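Mandarins on the bed, and other sorting habits

Citrus season hits our place all at once. A bag from the Sesville market, another from the roadside stall out at Flondon, then whatever the neighbours leave on the step. Kitchen bench is full by then — so the fruit goes to the bedroom and gets sorted on the bed.

Method is nothing flash. Old fleece towel, edges folded up so nothing rolls off onto the floor. Mandarins in the middle, odd little ones to the side. Anything soft gets eaten standing up.
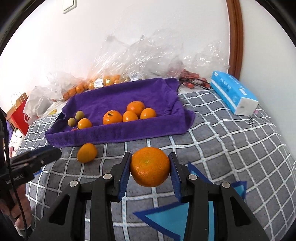

Mandarins in a purple fleece towel, grey bedspread underneath.

Pick each one up and turn it over. Check round the stem, thats where the mould starts. Heavy for its size is good, puffy skin means a dry one, juice it or give it to the chooks. A bit of green near the stem is no drama at all.

Colour tells you less than you'd think. I've had 2 pale ones from the Nakpan stall beat every bright orange in the bowl.

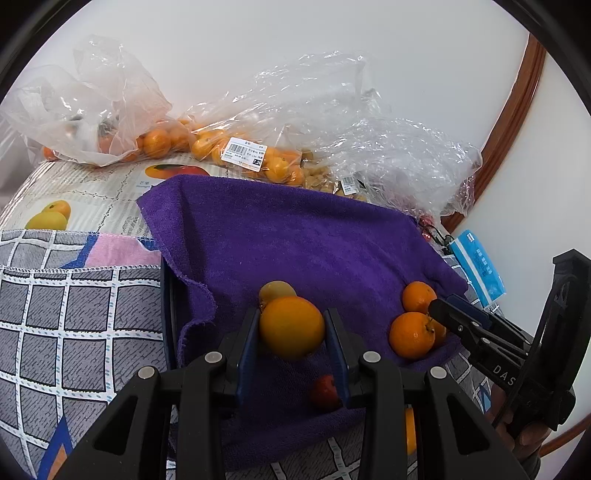 Then storage. Good ones in the crisper, where they'll go 3 weeks if you don't crowd them. Tiny sour ones get sliced for marmalade — 200 grams of sugar to a small jar, more if your lot have a sweet tooth. Leave the peel on teh fruit till the last minute or it dries out.

Shake the towel outside after. Wash it cold.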